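Home Features Workshop Visits Back Issues Subscribe

I'd gone to Skevine expecting sparks and grease, and what I got was Urmas Dambrauskienė at a desk with a cold coffee, moving a table. It was a table on his screen, mind you – he sets up the whole two-armed cell in simulation before he lays a finger on the real one.

"If I crash it in here I press reset," he told me. "If I crash it next door I ring Reisinger, and they want 3,000 for a wrist."

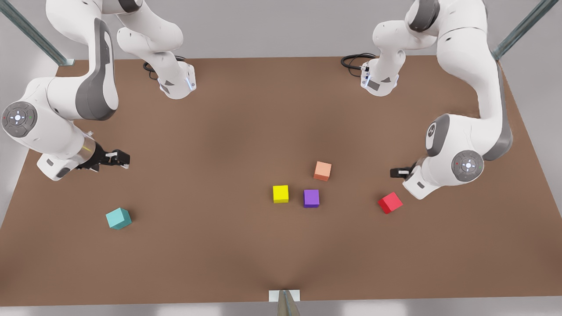 The simulated cell, with both grippers low over the table and five cubes set out on the table.

The morning's job was base positions. Urmas had slid one arm back a touch in February and the grasps had been going wide ever since, so he was running 100 picks at a time, nudging a number, then running them again. I loved this far more than I'd expected to! He lets the cubes land at odd angles on purpose (a square-on cube flatters everybody, he says).

By lunch we were on run 756 and he'd found 2 millimetres hiding in an old settings file. He wrote it on his hand and went next door to look for the hex keys.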